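I've been sitting on a low stool in Stuston for most of the morning, watching a pair of robot arms deal with a trash bag, and I've gone from bored to completely hooked. The bag keeps changing shape! That's the whole problem, says Ayane Kudo, who writes the perception code at Trurkari and has clearly had this conversation before.

"A mug is a mug from one second to the next," she tells me. "With a bag, I'm guessing where the rim is, and then the arms move and my guess is old."

Her part of the software looks for the edge of the opening and draws it on her laptop as a wobbly green loop. When it's sure, the loop is solid. When it isn't, bits of it go dotted, and I found myself leaning in every time that happened (I'm told everyone does). Shiny plastic is hard on it. A crease catches the light and the program decides, with great confidence, that it has found a rim.

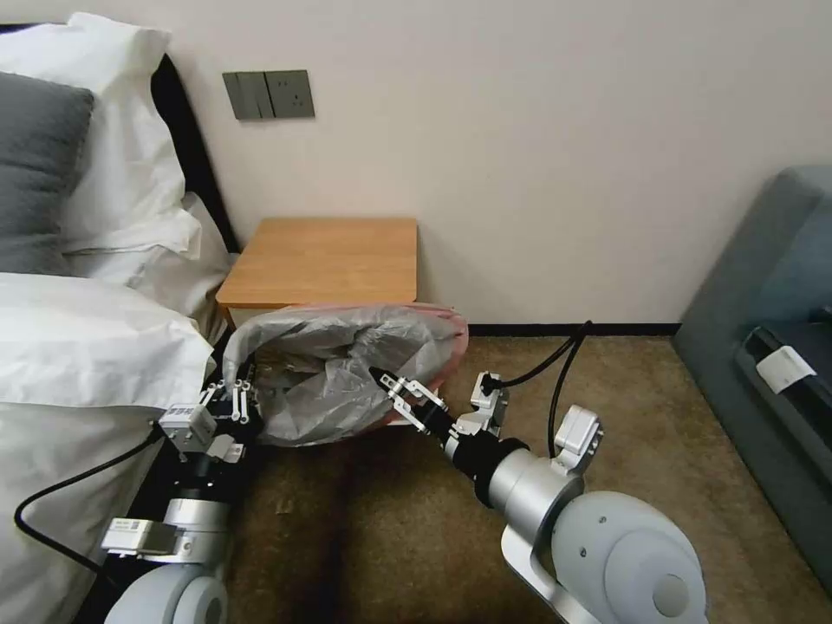
The planner gets the loop next, and that's Delali Alhassan's territory. His code comes up with 20 possible next moves for the two arms, throws out the ones where the elbows would hit something, and ranks what's left. Early on it ranked them by how far the arms had to travel, and he says the results were quick and awful. One arm would go racing ahead and the other would get dragged along behind it, with the bag stretched between them like a hammock.

So now there's a penalty for pulling. Each gripper gets a say in how tight things feel, based on how hard its motors are working, and if that number climbs the planner has to pick something gentler. Delali got the idea from folding sheets with his sister, and he's a little embarrassed that it took him until October to try it.

The piece I liked best is the dullest to look at. It's a replay tool called Dremau, and it lets them scrub back through any attempt and see what the software believed at each moment. There are 600 attempts in there. Ayane pulled up number 19 for me, an old favorite, where the green loop slides off the bag and settles on a pillowcase. The planner, bless it, made a very sensible plan for opening a pillow.

Before Dremau they'd argue. Delali would blame the loop, Ayane would blame the plan, and they'd lose an afternoon. Now they watch the replay together and the argument lasts 2 minutes, though it does still happen - I sat through one before lunch. It was over a timestamp. The camera picture and the arm positions were being matched up slightly wrong, so the planner was working from a loop that belonged to an earlier moment. Ayane fixed it in one line and then spent much longer writing the test for it.

I asked whether they'd ever hand the whole thing to one big learned model and skip the loop and the planner. Delali shrugged. They have a branch for that, named Bălan, and on some days it does better than his code. He just can't ask it why it let go.

They've started mixing the two, with Bălan suggesting moves and the old planner allowed to say no. Ayane wants to log every no. Delali would like fewer of them first, and when I left they were back at the laptop, scrubbing through another attempt and waiting for the loop to go dotted.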